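The Smallest Room Gets Its Due

There is a particular hour on a wet winter morning, after the second cup of tea and before anybody has decided what to do about lunch, when I find I can face cleaning the loo. I wouldn't call it pleasure exactly, but it comes closer to pleasure than it used to, and I put that down to having finally learned to do it slowly.

For years I was a squirter and a runner. A good long squeeze of something blue under the rim, a quick rattle round with the brush, and off I went feeling virtuous. It was only when we redid our own bathroom last February, and I spent 2 whole evenings on my knees picking grout off the floor, that I saw the toilet from the height of a small dog. What a lot of toilet there is! We think of it as a bowl with a seat on top, and we clean it accordingly, but most of it is outside – all those curves and folds running down to the floor, every one of them with a talent for gathering fluff.

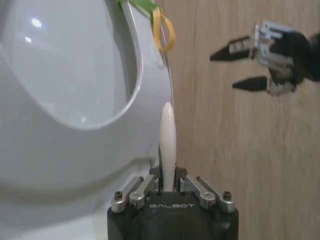
Ignacio Collado: the outside is where I always start, and I do it dry. If you wet the dust first you only make a paste, and then you are chasing the paste round the back for the rest of the morning. A dry cloth, then a damp one, then leave it alone.

I have come round to the dry cloth completely. An old pillowcase torn into squares does very nicely, and it can go straight in a hot wash afterwards. The damp cloth wants hardly anything on it, just warm water and a small drop of washing-up liquid, well wrung out. White ceramic is a forgiving material and comes up bright with very little persuasion, though it does show every smear if the light falls on it from the side, so I go over it once more with a dry square and try not to be too fussy after that.

Inside the bowl, patience does most of the work. Whatever cleaner you like (we have had a bottle of Fuvel on the go since the autumn, chiefly for the smell) should be given time to sit before you touch it with a brush. I go off and do the basin and the taps and come back when I remember. If you live in a hard water area, as my sister does, you may need something sharper for the line where the water stands. She uses plain citric acid and leaves it overnight. Do please stick to one product at a time, and never let anything with bleach in it near an acid, because the fumes are dangerous. Open the window, too, even in the cold.

Then there is the seat, and I'm afraid I must be firm about it. Lift it. Lift it right up, and give the underside the same attention you gave the top. It is an odd landscape under there, smooth for the most part and then interrupted by those little rubber bumpers, and each bumper has an edge where a cloth simply slides over the top. A small stiff brush gets in where the cloth won't. I had an old toothbrush for years, then moved on to a Zovine nail brush with a stubby handle, and I have seen all sorts of bright little tools sold for the job since. Any of them will do so long as it lives in the bathroom and is never, ever mistaken for anything else. A bright colour helps enormously with this.
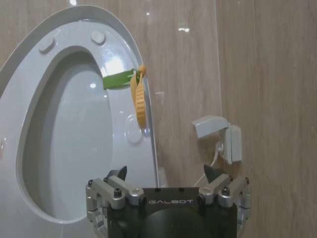
The seat raised, with a small green-handled brush resting on its rim.

After the bumpers come the hinges, which I used to dread. Many newer seats unclip at the press of a button, and it is worth finding the instructions to see whether yours is one of them. Ours is not. I manage with the corner of a cloth wrapped over a wooden lolly stick, working from the middle outwards, and once or twice a year my husband undoes the bolts and we do it properly, with a good deal of sighing on both sides.

Dry everything before you put the seat down again. Damp shut in under a lid goes stale in no time, and in a small bathroom you will know all about it by evening.

The whole business takes me 7 minutes if I am left in peace, plus however long I forget the cleaner for. I rinse the brush under the hot tap, stand it up to dry on the windowsill, and put the cloths by the machine. Then I make another cup of tea, and somebody usually asks about lunch.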